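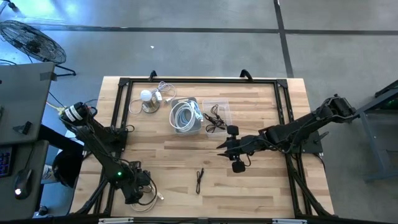 借出去的充电线为什么回不来:Flotwood楼服务台借用情况调查
课程项目结题报告

一、选题经过

我们组最初想研究的是校园公共物品的治理机制,题目报上去,批注只有两个字:太大。第二稿改成雨伞,结果整个调查期间没怎么下雨。第三稿才轮到充电线。选充电线的学术理由写在开题报告里,写得相当漂亮,真实理由是组里有人刚好欠着服务台一根,去还的时候顺便问了能不能看登记本。

Flotwood楼一层的服务台从上午九点开到晚上九点,免费出借充电线、转接头和计算器。借的时候在登记本上写姓名、物品和时间,归还时划掉。没有押金,也没有明确的罚则,墙上贴着一张“请当日归还”,字号很大,底下又用小字补了一句“如有困难请说明”。本报告想回答的问题是:在这样一套主要靠自觉的制度下,线都去了哪里。

二、数据来源与方法

我们抄录了六周的登记本,共136条充电线借用记录。姓名一律不抄,只记线的类型、借出时间和归还时间。抄录工作比预想的慢,原因在于字迹。有几条归还时间看上去像早于借出时间,我们讨论了一个中午,认定是把7写成了1,按7处理。读者如果觉得草率,可以去看原本,祝您好运。

除登记本外,我们发了一份问卷,最多收100份,收满即止。定这个上限是因为问卷平台的免费版只允许这么多,开题报告里的说法是“综合考虑样本规模与研究成本”。问卷放在Bollport食堂门口的海报上,扫码填写。由此带来的偏差很明显:不去Bollport吃饭的人没有机会发表意见,而去Bollport吃饭的人,排队时手机往往快没电了,对充电线的感情可能偏深。

原计划还有一轮对照观察,打算去Ghaffari图书馆看他们收押金的做法。到了才知道,那边的押金制度上学期已经停了,退押金的队伍比借东西的队伍还长。对照组就此没有了,只好在参考意义上提一提。

三、主要结果

136条记录里,有17条直到调查结束也没有划掉,正好是八分之一。我们本来准备了一段关于公地悲剧的论述,足足两页,看到这个数字以后删得只剩一句。没有押金、没有罚则,大部分线还是回来了,这对人性是好消息,对我们的论点不算。

没回来的线有一些共同点。晚上八点以后借出的比较容易失踪。服务台九点关门,借线的人多半在楼上自习到更晚,下楼时灯已经黑了,只能把线带回宿舍。到了第二天,那根线已经插在床头,看起来很像自己的。问卷里有人写道,他是期末搬宿舍时才发现多出一根线的,后来也没还,理由是“过去这么久了,还回去反而尴尬”。持类似看法的不止他一个,我们把这类回答单独编码,名称叫“尴尬型滞留”,自己觉得很满意,答辩时没有人提到它。

借用类型也有差别。接口较旧的线借得少,回来得也整齐,大概借去的人除了那台旧设备也没有别的用处。通用接口的线借得最多,丢得也最多,外观又与大家自己的线几乎一样。服务台曾在线头上缠过一圈彩色胶带作记号,胶带用久了会发黏,有人就撕掉了。撕的时候未必有恶意,撕完之后那根线便彻底融入社会。

四、一个小改动

后三周,我们征得服务台同意,在登记本旁边放了一个还线盒,关门以后推到门外的窗台上,借线的人可以不经过任何人把线放回去。盒子上写的是“不问原因”。这四个字花了组里一个晚上,此前的版本包括“欢迎回家”,因过于肉麻被否决。

盒子放出去之后,第二天早上盒里总能收到点什么。除了线,还有一支别人的笔和一张过期的洗衣卡。更麻烦的是,从盒子里回来的线没有人去登记本上划掉,账面上仍然欠着。也就是说,前面那17条里可能有几条早就躺在抽屉里了,我们没有办法把它们认出来。这件事应该写在方法一节,发现得太晚,就写在这里。 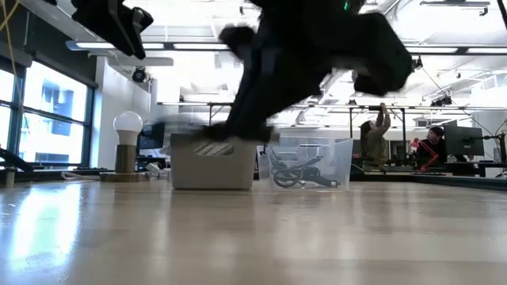 中期汇报时有听众指出,还线盒改变的也许只是归还的时间,那些愿意半夜下楼投盒子的人,第二天早上本来也会来还,真正把线插在床头的那一批,看见盒子是不会动的。提问者还建议我们别在报告里使用“显著改善”一类的词。

我们接受这个意见,并已全文检索,把“显著”改成了“有所”。要把两种解释分开,至少得给每根线编号,归还时核对编号,这样从盒子里回来的线也能对上账。服务台表示可以考虑,前提是编号由我们来贴。

五、建议

第一,把登记本上的“归还时间”一栏挪到最左边。现在它在最右侧,紧挨装订线,很多人写到那里已经没有地方下笔。

第二,八点以后借出的线,默认第二天中午前归还。与其每晚都让人违规一次,不如承认图书和考试都不在九点结束。

第三,还线盒保留,盒旁放一支拴住的笔和一张小纸条,写线的编号即可,姓名可以不写。笔务必拴住,理由见第四节。

押金不建议恢复。问卷中赞成收押金的人不少,但在后一题“你愿意付多少”里,相当一部分人填了零。

六、局限与分工

调查时段避开了期末,而期末恰恰是借线的高峰,我们避开它的原因是自己也要考试。登记本只反映愿意登记的人,趁服务台忙的时候顺手拿走一根的情况不在数据里。问卷的偏差前面已经交代过。

抄录和录入由全组共同完成,图表由一人完成,其余人对图表提了意见。还线盒在项目结束后移交服务台。文首提到的那根线,已于开题当天归还并划掉,在样本里算作正常记录。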